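Questions I get asked about making drinks at home

I've been brewing kombucha, cold tea and the odd batch of fruit vinegar in my flat in Nastville for a good while now, and the same questions keep landing in my inbox. I've put my answers in one place so I can stop typing them out on the bus. I'm a keen amateur, so take it all in that spirit!

Where do I get a starter from?

Ask about locally first. Mine came from a neighbour in a jam jar, and I've passed bits of it on to half the street. If you don't know anyone who brews, the Aliyu shop by the station keeps some in the fridge behind the till (you have to ask, they don't put it out). Thursday is when they restock.

How much sugar do you use?

For my big jar, 280 grams. I know, it sounds like loads. The culture eats a good part of it as it goes, and if you cut it right down at the start you get something thin and sour that no one in my house will touch. If you want it less sweet, leave it to ferment a few days longer.

Does it matter which tea I use?

Plain black tea is the easiest and I'd start there. Green works nicely and tastes lighter. Steer clear of anything with oil in it, so no Earl Grey, sorry. I tried a smoky one last winter and it was like drinking a bonfire, although my sister rather liked it.

How long does a batch take?

Nine days in May, longer in winter. My kitchen is cold and I don't like having the heating on, so yours may well be quicker than mine. Start tasting with a clean straw after five or six days and stop when you like it.

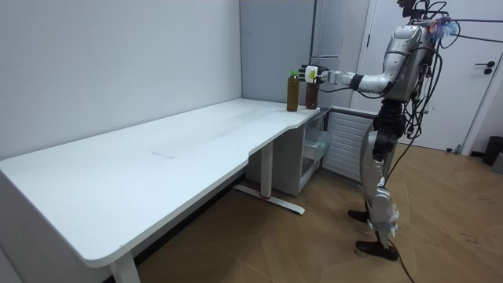 How full should I fill the bottles?

I leave a gap of two fingers under the cap. Fill them right to the brim and they're a pain to open without wearing half of it, and if you leave too much air you lose a bit of fizz. I use a funnel and go slowly, with a tea towel under everything.

Plastic or glass?

I use both. Plastic is handy when you're new to it, as you can give the bottle a squeeze and feel how much pressure has built up. Once it's hard, into the fridge it goes. Glass looks lovelier on the table, but get proper swing-tops made for fizzy drinks and never use those thin decorative ones. I had one go off in the cupboard at four in the morning and I was finding bits of ginger for weeks.

My brew has something floating in it. Is it mould?

Brown strings and blobby bits are just yeast and they're fine (strain them out if they bother you). Mould is dry and fuzzy and sits on top, usually white, green or black. If you see fuzz, throw the lot away, culture and all, and scrub the jar before you start again. Please don't try to scoop it off.

Can children drink it?

I don't give it to small children, and I'd say the same if you're pregnant or poorly, unless your doctor's happy with it. There's a little alcohol in any home brew and I've no way of measuring mine. For my nephews I make cold hibiscus tea with apple juice, and they think it's very grand.

Do you sell yours?

No! People are kind enough to ask, but my kitchen isn't set up for it and I like it being a hobby. I do swap, though. I'll happily trade a bottle for rhubarb.

Where can I learn in person?

There's a friendly beginners' evening at the Astness hall once a month. Bring a clean jar with a wide neck and wear something you don't mind splashing. It fills up fast, so put your name on the sheet by the door the month before.

Got a question I haven't covered? Drop me a line through the contact page. I answer in batches, mostly at weekends, so bear with me if it takes a few days.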